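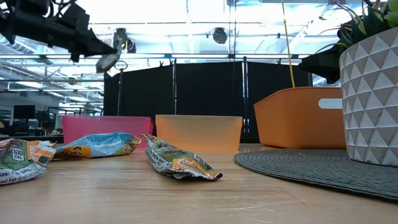
Drornico Packet Text

Transcriptions of the small print on food packaging, typed out by people who should probably have been doing something else. Version 2.

What you get

400 plain text files, one per packet, and a single index file in CSV. Crisps, biscuits, cereal bars, stock cubes, and an amount of soup that says more about the contributors than about the shops. Typing began in March in the staff kitchen at Mustamside and spread from there.

Each file has the same four parts: front text, ingredients, nutrition table, everything else. "Everything else" is the longest part in most files. It holds the storage advice, the recycling advice, the competition that closed years ago and the paragraph in which a biscuit tells you about its values.

How it was typed

Line breaks follow the packet. Capitals follow the packet. Spelling follows the packet, even where the packet has plainly given up. If a word runs into a fold or a seam and can't be read, we put [?] and move on. Please don't send corrections based on what the word must have been. We had a long argument about "may contain" and would like not to have it again.

Calories are left as printed. Some packets give them per serving, some per 100 g, and some per half a bar, as though anyone had ever stopped there. The unit column in the index tells you which. It is blank in 112 rows, mostly the Vandenberghe batch, which was typed before the column existed.

Known problems

The Gimorell files use a comma for the decimal point. Your spreadsheet will have opinions.

Two soups share an ID. We know. Use the file name.

Allergens are in bold on most packets and in nothing at all here, as plain text has no bold. Do not use this data to decide what is safe to eat. Read the packet in your hand.

Licence

The typing and the index are free to use for anything, with credit to Drornico Packet Text. The words themselves belong to whoever wrote them, and logos and artwork aren't included.

Adding a packet

Copy template.txt, fill it in, add a row to the index, send both. No more soup for now, please.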